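Tanditz bench planning: README

Last updated 1/10/23 by Lesego Le Roux

This folder holds the equipment plan for our two-arm wiping bench, plus the price sheet and the notes behind it. If you're thinking of building something similar, please help yourself! I had a great time putting it together.

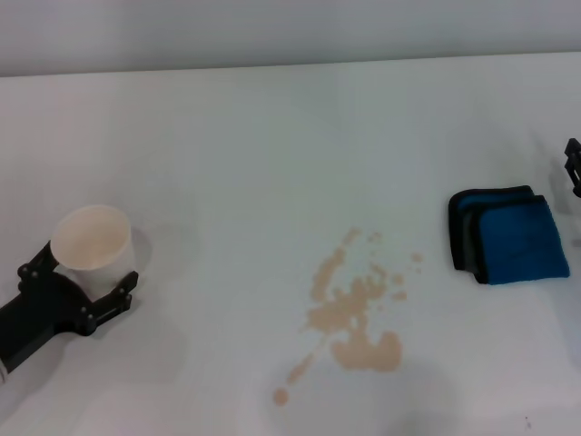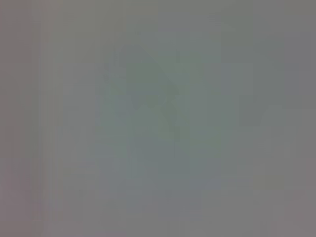 What's in the folder

prices.csv: every quote we have had, one line per part, in pounds
plan.txt: what gets bought first and what waits until April
spares.txt: finger pads, screws, cables, cloths
old/: the first draft, kept for the sums

The budget

The total for this round is 3,262. Of that, 2,414 goes on the second gripper and its mount, quoted by Zelmont with delivery included. Briltach came in lower on the gripper but wanted the mount ordered separately, and by the time both were added up there was very little in it. Both quotes are in prices.csv if you want to argue with me.

What remains goes on the table top, the lights and the boring stuff. I say boring, but the consumables sheet is my favourite part of the whole plan. Paper cups, cloths and milky coffee cost next to nothing and they get through a surprising amount of testing. We're allowing 46 a month for them.

Things worth knowing before you order

Get a pale, wipeable top. Ours came from Mabaso and took 11 days to arrive.
Buy spare finger pads with the gripper. Ordering them later means paying for postage twice.
Keep liquids in mind when you choose where the cables run. We changed our minds on this after the first draft, so ignore the drawing in old/.
Leave a line for wrist cameras. Ours are basic ones and I'd love better, so they are at the top of the April list.

Still open

Whether to pay for the Zelmont service cover
A second set of lights
Shelf space for the spares box

Columns in prices.csv

part, supplier, price, vat_included (y/n), date_quoted, notes

Blank price means we asked and haven't heard back yet.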